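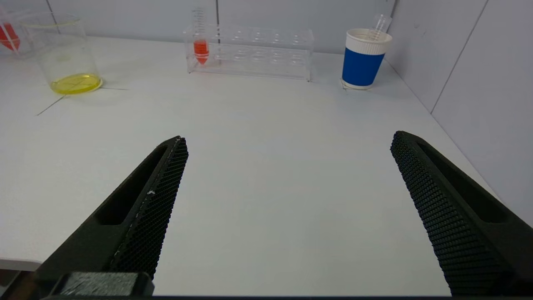 Writing and Maintaining Standard Procedures
A Handbook for Supervisors and Department Managers
Rimkutė
Oltbridge Management Series

Format: paperback, spiral-bound desk edition, or PDF
Length: 265 pages
Language: English
Availability: paperback and PDF in stock; desk edition ships from May
Page last updated: 6 Mar 2026

Overview

This handbook deals with the written procedures an organization uses to run its routine work: how they are drafted, approved, numbered, issued, reviewed and withdrawn. It is written for supervisors and department managers who have been given responsibility for a set of procedures and have no specialist document control staff to call on. No knowledge of a particular quality standard is assumed. Readers who work under one will need to check its requirements separately.

The text is arranged in 13 chapters. The first four cover scope, ownership and the decision whether a task needs a written procedure at all. Chapters 5 to 8 deal with drafting: sentence structure, step numbering, use of conditions and exceptions, and the treatment of warnings. The remaining chapters cover approval routes, version control, training records, periodic review, and the retirement of documents that are no longer in use.

Main topics

Setting a boundary between policy, procedure and work instruction
Interviewing the people who do the task
Writing steps that can be checked by a second reader
Handling tasks shared by two or more departments
Numbering schemes and when to change one
Temporary changes and their expiry dates
Review intervals for high-use and low-use documents
Withdrawing a procedure and storing the final version

Worksheets and templates

Buyers of any format receive 30 editable worksheets in word processor and spreadsheet form. They include a task interview sheet, a master document list, a change request form, a review log and a reader sign-off sheet. The worksheets may be altered and copied freely within the purchasing organization. They may not be resold or posted on a public site.

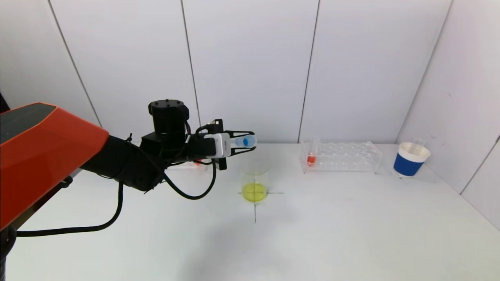
Clear tube with blue cap held between the gripper fingers.

Running case

A single case is used throughout the book. Skenunon, a mid-sized testing services company, begins with three separate sets of procedures, two numbering schemes and no master list. Each chapter applies its method to part of the Skenunon material and prints the document before and after revision. Chapter 11 also reproduces a full review log, including entries that were opened and never closed, and shows how to clear them.

Changes in this edition

The chapter on electronic approval has been rewritten. Material on paper distribution lists has been shortened and moved to Appendix B. A new section in Chapter 9 covers procedures kept in a shared wiki, where page history is the only version record. The glossary has been extended and the index redone.

Use with Jasex

Jasex is the Oltbridge online document register. A subscription is sold separately and is not needed to use the book. The master list worksheet can be imported into Jasex without changing the column order. If columns have been added, they must be mapped by hand during import.

Ordering and returns

The PDF is supplied by download link and is licensed to one named reader. Site licenses are quoted on request. Printed copies may be returned within 21 days if unmarked. Downloads can't be returned once the link has been opened. Orders of ten or more printed copies to one address are shipped free within the United States. Instructors who want an inspection copy should state the course title and expected class size.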